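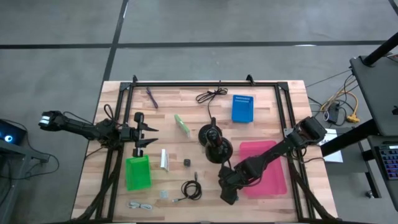
Fenness Workroom Users' Meeting

Minutes of the meeting held by telephone on 1 Apr 2020

Present: the chair, the secretary, the stores representative, two representatives of the Firnon building and one of Volach.

1. Apologies and previous minutes
One apology was received. The previous minutes were agreed, subject to a correction at item 4, where "shelving" should read "shelf liners".

2. The sorting table
2.1 The stores representative reported on the butcher-block table. The meeting agreed that it should stay in its present position on the concrete floor and that the request from the Firnon building to exchange it for a painted bench be declined.
2.2 The top is to be oiled in May. Quotations had been sought from two firms. Alexiou had offered to carry out the work for £424, including sanding – the second firm had not replied. The Alexiou quotation was accepted.
2.3 Members were reminded that mugs and wet cloths are not to be left on the wood.

3. Containers
3.1 It was noted that three brightly coloured containers are now kept on the table, among them the green bin and the pink tray. The meeting was content with this number and did not wish to add to it.
3.2 The Volach representative asked that colours be used in the same way in every workroom. After discussion it was agreed that the green bin would be for items to be kept and the pink tray for items still to be decided upon. Use of the remaining container was deferred.
3.3 Printed labels were considered unnecessary for the time being. A pack of 100 had been priced and the secretary was asked not to order it.

4. Small items left on the table
4.1 The stores representative drew attention to cords, bands and similar pieces lying on the wood between sessions. A small black loop of this sort was given as an instance. Pieces of this kind are easily swept to the floor and lost.
4.2 It was agreed that any loose cord or band should be put in the pink tray at the end of each session, whether or not its use is known. The contents of the tray will be gone through monthly.
4.3 The Firnon building asked for its view to be recorded that monthly is too seldom.

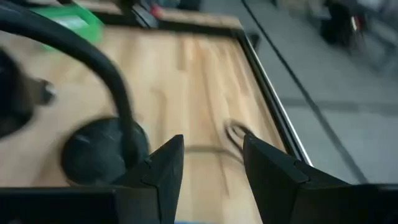 A member asked: who decides when an item in the pink tray may be thrown away?

The chair replied that the stores representative decides, once the item has been in the tray for 60 days and no workroom has claimed it.

5. Budget
The balance for the year stands at £4,000 before the oiling is paid for. No other spending was proposed.

6. Any other business
The Volach representative asked for a second dustpan. Agreed, to be found from existing stock.

7. Next meeting
To be held in May, by telephone, on a date to be circulated by the secretary.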